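Notebook, April, morning, bedroom set (Jarik tasks)

Picking up from where Faizal left off, and with a fresh cup of coffee this time, so forgive me if I run on a bit. We have been going back and forth on what counts as a proper start state for garment folding, and I'd like to get it written down while I still remember why we argued over it (mostly over lunch, and very pleasantly!).

The rule as it stands: the garment goes face up near the center of the bed, fully in view, with at least one sleeve or hem out of place. The duvet gets smoothed flat first. Both fingers stay open and in view until the operator starts the reach, and we check the pads before every block of 11 episodes, wiping them if there's any lint. 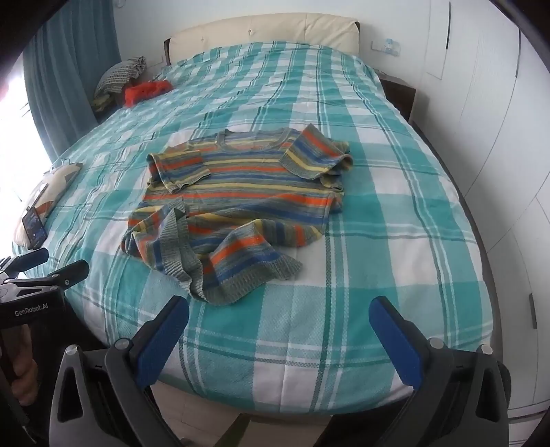 Start state, striped sweater on the plaid duvet. Left sleeve folded in, hem twisted.

I would pass this one under the rule, and I think Faizal Ngau would too. The window is what I keep coming back to. It is very bright on the left, and the Nolte checklist says only "even light where possible," which leaves a lot to a person's mood. I'd like us to say plainly that the garment itself must not be washed out, and leave the rest of the room alone. Same with phones: let's add a line that they stay clear of the garment and the work area.

Went through the old log as well. Out of 2,207 episodes, 94 were marked "bad start" with no reason given, so from now on a reject needs a short note, even if it's only three words.

To do: send the new wording to Herman Santoso, ask him whether 8 seconds of stillness before the reach is too long. My arm says yes.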